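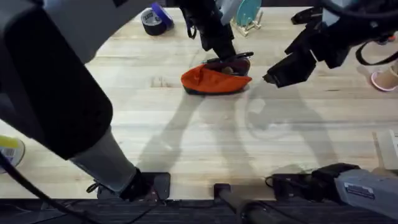 Home | Set-up | Recording | Faults | Contact

5. Recording the pouch task

5.1 Start a new session in Clolter and name it. "Test" is taken, as are "test2" and "testfinal".

5.2 Lay the pouch lengthwise between the two grippers, with one pen on either side. Both grippers should start wide open.
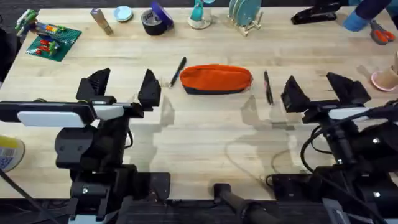 Move the pens a little between takes, or the model learns one table on one afternoon, writes a reader on the Sosov site, after 153 tidy takes and a robot that grabbed at bare wood.

5.3 Press Record, then lead the arms through the job at an unheroic pace. Stop when both pens are in.

CAUTION: Keep hands off the table while the arms are live. They have no manners.

5.4 Mark each take Keep or Bin. Fumbles you put right may be kept. Fumbles you swore at may also be kept, as there is no microphone.

5.5 Go on until you have 100 keepers. Expect this to take roughly 2 afternoons.

5.6 Look through the wrist views before uploading.

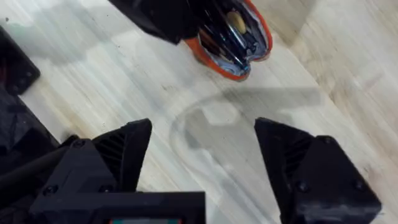
Fig. 7. Wrist view, pouch held with pens inside.

NOTE: Clolter won't merge sessions with different names. See 5.1.

14 shares | 2 comments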